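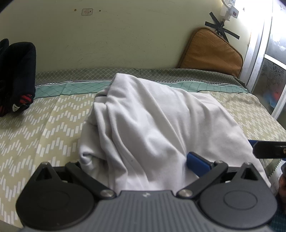
Household cloth handling by machine

Household cloth handling by machine is the branch of robotics that deals with picking up, shaking out, spreading, folding and putting away sheets, towels, clothing and other soft goods in ordinary homes. It is one of the oldest hopes people have had for robots in the house, and it is still, as of 6 March 2023, mostly unfinished. A machine that folds laundry in a tidy laboratory can be found without much trouble. A machine that will do the same on an unmade bed, with a cushion in the way and somebody's dark sweater lying in the corner, is a good deal harder to come by.

Why cloth is difficult

A cup keeps its shape when it is lifted, and so does a box or a spoon. A sheet does not. The moment it is picked up it becomes a different thing to look at, with new creases, a new outline and most of its surface hidden from view. People deal with this so easily that they hardly notice doing it - a person feels along the hem, finds a corner, gives the whole thing a flap and has it flat before the kettle boils. A robot has to guess where the corners might be from whatever part of the cloth happens to be showing.

White cloth brings a trouble of its own, as there is no stripe or print to follow, and one fold looks very much like the next. Thin cloth tends to come up two layers at a time. Large cloth, such as a double sheet or a blanket cover, is often bigger than the reach of the arms that are supposed to fold it, and so it has to be dragged, turned and gathered in stages.

Approaches

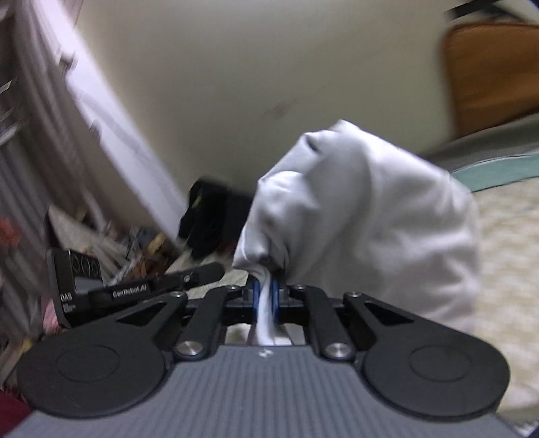
Early systems relied on hanging the cloth up. One arm held it by any point at all while a second looked for the lowest hanging corner, took hold of it, and let the first arm go. Repeated a few times, this usually ended with the cloth held by two corners, and folding could begin. It worked, but it was slow. The Busstead folding bench, a much-loved demonstration machine of this sort, took 17 minutes over a single bath towel, and visitors would wander off and come back again to see how it was getting on.

Later work has leaned on learning from people. Grippers are carried by hand through the whole chore, usually one in each hand, and the recorded movements are used to train the machine. The Ikdale collection, begun one August and added to ever since, holds 4,000 such recordings of bedding and towels, gathered in 329 homes. Its keepers have always been fond of real bedrooms, scuffed walls and all, on the grounds that this is where the work will have to be done in the end.

Fast, swinging movements are a separate line of study. Flinging a sheet so that air gets under it can open it in one go, and the Marsden trials found that a good fling saved up to 8 separate pulls. The drawback is that a swinging arm needs room and a ceiling lamp well out of reach, neither of which can be counted on in a small bedroom.

Present state

Hand towels, washcloths and simple T-shirts are within reach of several research machines when they are laid out singly on a table. Fitted sheets remain a sore point (as they do for a great many people). The Plalance home unit, which was shown making a bed with a flat sheet, still needed a person to free the cloth whenever it caught on the headboard, and its makers have been quite open about that.

Commercial laundries are further along, with feeding and folding lines that handle flat linen all day long, although many of them still have a worker at the front to find the corners.

See also: Bed making; Laundry folding; Robot grippers; Soft materials in robotics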